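Netow builders > Archive > Soft goods > Thread

Re: Slippery fabric and the two-finger arm
6 Aug 2022, posted by the list member at the Prusia workshop

Print this message | E-mail this message

Replying in line to the first part of the message on towels and coats, then a longer section on where the build has got to.

> We have the arm folding tea towels on the bench without much
> trouble. Anything with filling in it is another matter. The
> fingers close, the filling moves out of the way, and what is
> left between the pads is two thin layers of shell that slide
> over each other.

Same result at my end. On a tea towel the Netow arm takes the edge and the motor current goes up as soon as the pads meet. On a padded jacket the current rises slowly over most of the travel, because the filling is being squeezed, and the threshold in the stock grip routine trips long before the pads have hold of anything. The routine reports a good grip and lifts air.

> Has anyone tried simply raising the threshold?

Yes. It helps on thick panels and makes thin ones worse. At a collar or a hem there is much less filling and the raised threshold is never reached in time, so the fingers drive until the Paltuma board cuts the motor on its own limit. I would leave the threshold alone and look at the slope of the current instead. The patch is in the Duangkaew branch and is short. It keeps the last 18 samples, fits a line and calls the grip closed when the slope changes sharply, whatever the absolute value. It needs the motor leads twisted and kept away from the camera cable. With the leads laid side by side the slope is mostly noise.

> Also, where are you aiming? Middle of a panel or the seam?

The seam. The stitched lines between the channels hold the two shells together, so a grip across a seam has something solid in it. A grip in the middle of a channel gets the outer shell only. The difficulty is finding the seam from a camera mounted behind the fingers, which is what the rest of this message deals with.

State of the build

The arm is the standard Netow kit on a 600 mm rail, bolted to a board that clamps to the bench. The shoulder was rebuilt at the Prusia workshop after the first printed bracket cracked along a layer line. The new one is printed on its side with the walls doubled. The wrist is unchanged. All joints run from one Paltuma board, and the limit switches are on the second header, not the first as the wiring sheet has it. If your arm homes in the wrong direction, look there before you touch the firmware.

The rail is too short for a coat laid out with its sleeves extended. I have not decided whether to lengthen it or to let the arm drag the garment towards itself in stages. Dragging works on a smooth worktop. On bedding the cloth underneath comes along as well.

Training examples are taken by hand. A hand-held gripper with a camera behind the fingers goes through the motions on a real garment, and the arm is later asked to follow the same path. The garment at present is a dark teal puffer jacket with channels running side to side, and the work surface is a bed with a flowered quilt. I moved off the bench on purpose. A plain surface gave a segmentation model that worked on plain surfaces.

Jacket on the quilt, seen past the fingers:
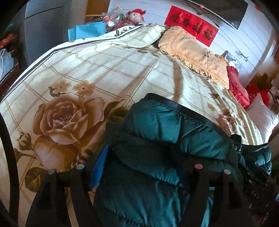
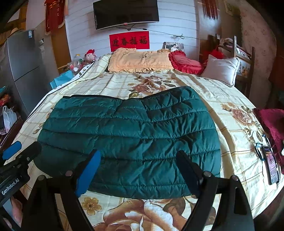
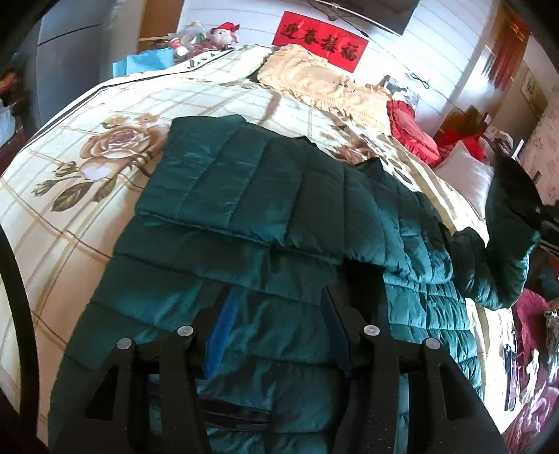

One reply on the list asked whether a quilt with roses on it was a sensible background at all, and suggested that a plain sheet would save a week of labelling and could be swapped for something harder once the arm was lifting reliably. The same reply thought the dark fingers would be a bigger problem than the flowers, given a dark garment, and recommended masking them out by hand in one frame and reusing the mask throughout.

On the background, I disagree but not strongly. The jacket separates from a cream ground easily by colour, and the printed flowers are a fair test of whether the model has learned anything beyond that. The quilt also has a grid of thin lines, which is more use than I expected. Where the lines stop, the garment starts. Where they bend, the bedding has been pulled, and that is worth knowing for the dragging problem above. I would not rely on the grid for scale. It follows every rise in the quilt.

On the fingers, the advice is good with one reservation. A fixed mask is right for the gripper body, which does not move relative to the camera. The fingers do move, so they need a mask for each opening. I made one for fully open, one for closed and let the software interpolate between them. The error is worst near the tips, and the tips are the part that matters. At 43 mm of opening the interpolated mask on my arm is visibly off on the right-hand side and I have not found out why. It may be play in the linkage.

The blue on the inside of the left finger is a help. There is very little blue of that brightness in the jacket, so it gives a reference for where the left contact surface is. The right side is dark and is lost against dark cloth much sooner. If I were starting again I would want a bright pad on both sides in two different colours. The pads on the Netow arm can be changed in a few minutes and I have cut a set in orange foam for the right finger. Foam grade matters more than colour: soft foam rolls at the edge and lets go.

The collar and the sleeves are still unsolved. In the wider view, with the jacket spread flat, the channels read clearly and the model marks the seams where I would mark them. Once the jacket is bunched up the folds look the same as seams. Both are a dark line with a bright ridge on each side, the shell being glossy. I tried the following, in this order:

- Raising the contrast before segmentation. No gain. It brightens the ridges and leaves the lines as they were.

- Moving the lamp to one side so that the light comes in low. Some gain. Seams cast a narrow shadow of even width and folds cast an uneven one. It depends on the lamp staying where it is, so I do not regard it as a fix.

- Tracking lines over several frames while the gripper moves. The best so far. A fold shifts when the fabric is touched and a seam keeps its distance from the next seam. This costs time, and the small computer on the board cannot keep up, so it runs afterwards on a desktop machine.

The third method is in the branch under tracking, switched off by default. I have labelled 4,000 frames for it. Please do not use them to report a success rate. They are all of one jacket, and a model trained on them will know that jacket.

Lift tests

Results on the arm are modest. With the slope patch and a seam grip it picks up the lower hem and carries it over the body of the jacket for the first fold. It does not yet manage the sleeves. The usual failure is a sleeve left hanging over the side of the work surface, where its weight pulls the rest across as soon as the arm lets go. A rule in the planner now brings any part beyond the edge back in before folding starts. The rule is crude and occasionally tries to bring in the bedding.

The release also wants attention. The shell clings to the foam and follows the fingers up when they open. Opening slowly makes it worse. Opening quickly and backing off along the line of the fingers, with no upward movement until they are clear, leaves the fold where it was put.

Things I would like from the list

Current traces from anybody with the older gear motor. Mine is the newer type and I do not know whether the slope window carries over. Raw values please, with the sample rate in the file header.

A second padded garment in a light colour, with vertical stitching if possible. The seam finder has a preference for horizontal lines that I put there myself without meaning to, and I would like to take it out before anyone builds on it.

Confirmation of the header numbering on the Paltuma board from someone with a different batch. If it is wrong on all of them I will send a correction to the wiring sheet in September, along with the drawings for the shoulder bracket.

The remaining part of the earlier message, on zips:

> We gave up on zips. The camera sees the metal as a highlight and
> loses it when the arm turns.

I have kept the zip open throughout and have nothing to add on it yet.

Print this message | E-mail this message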